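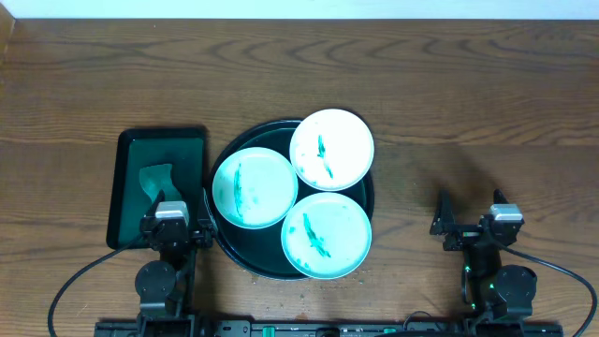
Green residue on white plates, and what to do about the table underneath

Forum: Kitchen and Household > Cleaning and Surface Care
Thread started May 24, 2019

ridgecap_88 wrote:
Three white side plates, all with dark green streaks and specks on them. The source is a herb sauce, mostly parsley and basil with oil. I clear the plates onto a round black tray and wipe down at the table before anything goes to the sink, as the sink is at the other end of the flat.

Two questions.

1. Is there any point in wiping the plates with a cloth first, or does that only spread the oil into a film? I keep a cloth in a second, rectangular green tray to the left.

2. Water gets on the timber. There are droplets in front of the round tray after most sessions. The top is strongly figured and finished with two coats of Dorkenska hard oil, applied in February. How long can water stand on that before it marks?

halftide wrote:
Wipe first. Chlorophyll is soluble in oil and barely soluble in water, so the colour travels with the oil. Take up the oil dry and most of the green goes with it. Wetting the cloth first gives you a pale green smear over the whole plate instead of a dark one in the middle.

Scrape before you wipe if the layer is thick enough to scrape. A silicone spatula is fine on glaze. Metal leaves grey marks that people then mistake for scratches.

Percy Quispe wrote:
I disagree with the dry wipe as a general rule. It holds for a fresh smear. Once the herb particles have dried down they are stuck by starch and protein (assuming there are nuts or cheese in the sauce), and a dry cloth just skates over them. Lay a damp cloth on the plate, leave it for two minutes, then wipe in one direction. Fold to a clean face for each plate.

On the timber: a hard oil finish in good order will hold beads for a fair while. If the droplets are still standing up as beads, the finish is working. If they have gone flat with a dark ring under them, it needs another coat. Wipe them up in either case.

ridgecap_88 wrote:
No nuts, no cheese. The droplets bead.

Second picture, with the worst of the plates on the left of the platter.
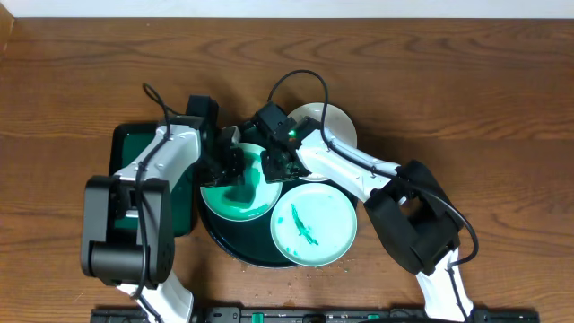 Thick green residue on the centre-left plate, creamier plate at the top.

halftide wrote:
Scrape that one. No cloth of any kind until the bulk is off.

Also, your plates overlap. A plate sitting partly on another can pick up oil on the underside of its rim, and you won't notice until it is stacked in the cupboard. Check the foot ring too. It is usually unglazed or only thinly glazed, and that is where colour can get into the body.

moorings wrote:
Is the top plate from the same set? It looks creamier than the one with the pool of sauce on it. If it's an older piece with a crazed glaze, I'd treat it separately. Green in fine crazing won't wipe out. I had 16 Arero plates go that way and ended up soaking the lot in sodium percarbonate, 25 grams to the litre, warm, overnight. It lifted most of it. Don't do that with anything gilded.

ridgecap_88 wrote:
Same set as far as I know, all Kiltel, bought together. Could be the light. In the first picture they have a greenish cast at the rim and in the second one the top plate looks cream. I will check it for crazing with a torch.

Percy Quispe wrote:
Plates vary a little between firings, even within a set. Crazing test: wipe a drop of black tea across it, leave it, rinse. Lines show up if they are there.

As for overlapping, three plates that size don't fit flat on that tray. Either use a bigger tray or carry two and come back. The rims are hanging over the edge onto the timber, and any oil on the underside goes straight to the table. Oil on an oiled top is not a disaster, but green oil on a pale timber would be. Yours is dark enough to hide it.

moorings wrote:
Hiding it isn't the same as it not being there. Put a mat under the tray.

Percy Quispe wrote:
A mat traps water against the finish. I would sooner see the drops and wipe them.

moorings wrote:
A cork one, lifted and dried afterwards, traps very little. Ours has been on a Yazdani table for years without a mark.

halftide wrote:
Either works if it gets picked up afterwards. Most don't.

ridgecap_88 wrote:
Update. Tea test done on all three, no lines. Scraped the heavy one, dry wipe on the other two, then detergent and hot water. Clean, apart from a faint green arc on one foot ring. Percarbonate is on the shopping list for that.

No mat for the time being. Does anyone know whether the detergent strips hard oil if it drips on the way to the sink?

halftide wrote:
Diluted, no. Neat, yes, eventually. Wipe it with plain water and dry along the grain.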